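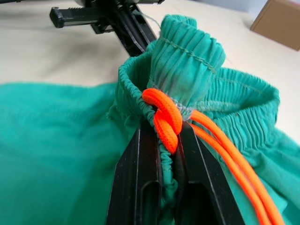

Fig. 1. Teal fabric gathered into pleats, with an orange cord tied around it.

Week 4: Gathers, pleats and where all that fabric goes
TEXT 2161 – Clothing Construction
Notes by Seraina Schwaiger

Last week we finished darts, and a few of you asked why anyone bothers with them when you could just bunch the extra cloth up and sew it down. Good question! That's pretty much what gathering is, and people did it for centuries before fitted bodices came along. So this week is all about taking a wide piece of cloth and making it fit a narrow one.

Fullness ratio
This is the one bit of math I'll ask you to remember. Divide the flat width of the fabric by the finished width. If you start with 200 cm and end up with 100 cm, your ratio is 2 to 1. I like 1.5 to 1 for a kid's skirt in quilting cotton, 2 to 1 for most dresses, and 3 to 1 for anything really sheer (chiffon just vanishes otherwise). Work it out before you cut, please. I once made curtains for my kitchen in Marnach with a panel 130 cm wide, for a window that was nearly the same width, and they hung there like two sad bedsheets.

Gathering by hand or machine
Run two rows of long stitches inside the seam allowance, one on each side of where your seam will go if the fabric can take the extra holes. Leave long tails. Pull the bobbin threads from both ends and slide the cloth toward the middle, then pin at the quarter marks and even things out with your fingers. On anything longer than a meter I break the rows into sections, so one snapped thread doesn't ruin the whole afternoon.

Cartridge pleats
My favorite! These are gathers with discipline. The stitches have to line up exactly from row to row, and when you draw them up the cloth stands in deep, even folds. You then whip each fold to the band by its edge. The Ollero reading has clear diagrams – skip the part on ruffs unless you're curious. Wool does this beautifully. Slippery polyester will fight you.

Elastic and drawstrings
Both let the wearer get in and out without a zipper, so the opening has to stretch or loosen enough to go over the hips. Measure hips, then waist, in that order. For a casing, add the width of the elastic plus 10 mm, and stitch the ends of the elastic only after you've tried it on.

For next time
Bring a gathered sample and a cartridge pleated one, both in the same fabric, with the ratio written on a tag. Read the Hollenstein chapter on waistbands. The Stendham museum trip is still on for June, and the sign-up sheet is by the cutting table.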